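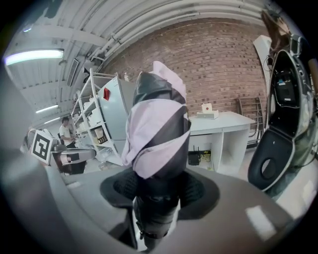 Why I don't believe the clothing bin
Speaker notes, Vurkedville library evening talk

Start without the microphone if the room is small. Thank Marloes Nijs for the booking.

Opening. Ask who has put a bag of old clothes in a donation bin this year. Wait for hands. Ask who knows where it went. Wait longer.

I'm not here to tell anyone to stop giving. I am here because I kept reading the same sentence on the side of the bin, "your clothes get a second life", and I wanted to know who had checked. I rang Flernov, the company that empties the ones behind our shopping centre, 4 times. I got a very pleasant person each time and the same brochure twice.

What the brochure says: everything is "reused, recycled or recovered". Slow down here. Recovered sounds lovely. Ask what it means and it can mean burned for heat. That may be a fair use of a dead sock, but put it on the bin in plain words.

Next bit, the T-shirt problem. A faded shirt with a cracked print is soft, familiar and close to worthless to a sorter. Everyone I know has one in the drawer and thinks of it as a good donation. I did too.
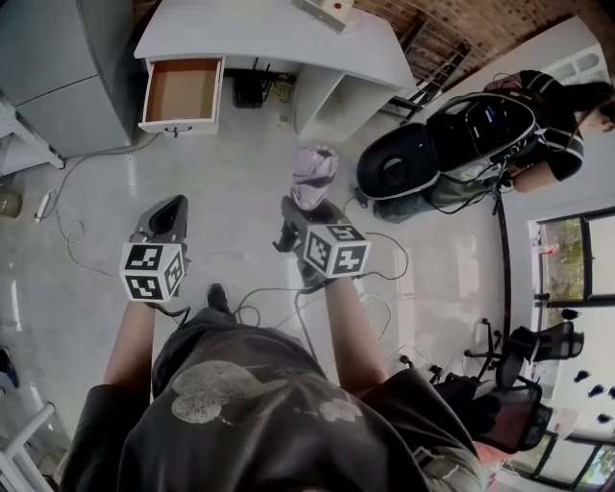

Marloes Nijs wrote back after she saw my draft that I was being too hard on the bins, that her mother had dressed five children out of other people's bags, and that a system can be sloppy and still keep a kid warm. Read that out in full. I think she's right about the kid and I still want to see the weigh sheets.

Blended fabrics. Keep it short, people glaze over. Cotton with elastane is hard to pull apart again. Cloltel told me they have a process that does it. I asked for the name of one shop selling the finished cloth. Still waiting. If someone from Cloltel is in the room, be polite, offer them the floor.

Rags. The least glamorous answer and the one I trust most. Declercq, the workshop out past the rail yard, cuts old cotton into wiping cloths and will let you stand there and watch. They took a load of about 200 shirts off us in August and turned 8 bags of it away for being too synthetic. That refusal did more to convince me than any leaflet.

If time is short, skip to the mending part. Mention colour: dark thread on dark cloth hides a beginner's stitching. Pass the grey jumper around, elbow side up.

Likely questions:
Is it better to sell it online? Sometimes. Count the postage.
What about underwear? Ask the charity before you drop it off.
Do I still use the bin? Yes, for coats and good shoes.

Leave the last 5 minutes for the swap table and ask people to take home what they brought if it hasn't been claimed.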